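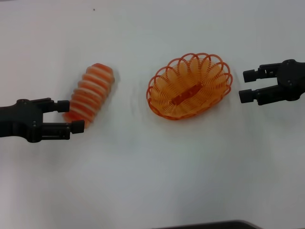

Boateng Foods to Open Seafood Counter and Kitchen in Ostetton

OSTETTON, April 5, 2019 – Boateng Foods, the family-owned grocery company based in Cenddale, announced today that it will open a full-service seafood counter and teaching kitchen at its Ostetton store. The new department will occupy the former garden section on the east side of the building and will open to customers in early summer.

The counter will offer fresh and smoked fish, shellfish, and a range of prepared dishes made on site each morning. Fish will be cut to order, and staff will scale, fillet and portion whole fish at no added charge. The company expects to stock 37 varieties over the course of a year, with the selection changing by season.

"Our customers in Ostetton have been asking for a proper fish counter for a long time," said Fuseini Ankrah, general manager of Boateng Foods. "Many of them now drive to Cenddale for it. We are pleased to bring the same service, and the same standards, to their own store."

Work on the department began in January with the replacement of the store's main refrigeration lines. The remaining construction includes new floor drains, a walk-in cold room and a separate receiving door for seafood deliveries. The store will stay open during its regular hours while the work is completed. Shoppers should use the Mill Street entrance until further notice.

Deliveries will arrive through the Fovomport wholesale market, where Boateng Foods has bought fish for its Cenddale store for almost 23 years. Each item at the counter will carry a card showing where it was caught or raised, whether it has been previously frozen, and the date it reached the store.

The teaching kitchen, located beside the counter, will seat eight people per class. Evening sessions will cover basic knife work, curing and smoking at home, soups and stocks, and cooking whole fish. A shorter weekend class will be offered for children accompanied by an adult. Class fees include all ingredients, and a printed schedule will be available at the customer service desk one month before opening.

Boateng Foods will hire eight employees for the new department, including a department manager and two experienced fish cutters. Paid training will take place at the Cenddale store. Applications are being accepted in person at either location.

About Boateng Foods

Boateng Foods operates grocery stores in Cenddale and Ostetton, with full-service meat, bakery and produce departments. The company also supplies catering trays for local businesses, schools and private events.

Media inquiries may be directed to the Boateng Foods office in Cenddale.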